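Why Does Cloth Crease?

Pull a sheet out of the laundry basket and it is full of lines. Lay a blanket on a bed, give it one pinch in the middle, and folds run out from that spot.
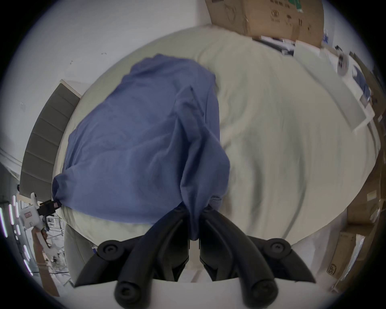

Cletus Kasprzak wants to know why a T-shirt left on the floor overnight gets wrinkled when nothing has been sitting on it. It is a good question, and the answer starts with what cloth is made of.

Threads and fibers

Look at a piece of cotton cloth through a magnifying glass. You will see threads. In a bed sheet, the threads usually cross over and under each other, like the strips in a woven paper mat. This is called weaving. In a T-shirt, the threads are made into tiny loops that hook through one another. This is called knitting.

Now pull one thread loose from an old rag and untwist it. It comes apart into fine hairs. These hairs are called fibers. Cotton fibers grow on the seeds of the cotton plant. Wool fibers grow on sheep. Polyester fibers are made in factories from the same kind of material as many plastic bottles.

Inside a fiber

Fibers are made of even smaller things called molecules. Molecules are far too small to see, even with a magnifying glass. In cotton, the molecules are long chains that lie side by side. Each chain holds on to the chains next to it with weak links.

When you bend a cotton fiber, some of those links let go. The chains slide a little and then link up again in a new place. Now the fiber is holding on to its bent shape. When thousands of fibers do this along the same line, you get a crease.

So the T-shirt on the floor did have something sitting on it. The top of the shirt was resting on the bottom of the shirt. Cloth does not weigh much, but a whole night is a long time for a fold to stay in one place.

Folds and creases are different

A fold is a bend in the cloth. If you let go and the cloth goes flat again, it was only a fold. A crease stays after you let go. Curtains hang in folds all day, and when you pull them closed most of the folds go away.

What water does

Water gets in between the chains in cotton and loosens the links. The chains can move more easily. When the water dries out, the links form again, and they keep whatever shape the cloth is in at that moment. A shirt that dries in a ball will have creases all over it. A shirt that dries on a hanger will have fewer.

What heat does

Heat makes the chains wiggle, and that helps them slide too. An iron uses heat and weight together, and a steam iron adds water. The chains move, the cloth is pressed flat, and then it cools and stays flat. Irons get very hot, so leave them to an adult.

Why some clothes stay smooth

Wool fibers are naturally wavy and springy. If you squeeze a wool sock, it pushes back. Polyester hardly soaks up any water, so washing does not loosen its chains the way it does in cotton. Linen, made from the flax plant, is stiff and creases easily -- some people like it that way.

Try it yourself

You need two cotton handkerchiefs and a cup of water. Dip one handkerchief in the water and squeeze it out. Leave the other one dry. Crumple each into a ball, put a rubber band around each ball, and leave them on a plate until the wet one has dried all the way through. This may take a couple of days.

Take off the rubber bands and spread both handkerchiefs on a table. Which has the sharper lines? Hang them both up and look again the next morning.

Words to know

Fiber: a fine, hair-like strand that can be twisted into thread.
Molecule: a very tiny piece of a material, made of atoms joined together.
Weave: to make cloth by crossing threads over and under each other.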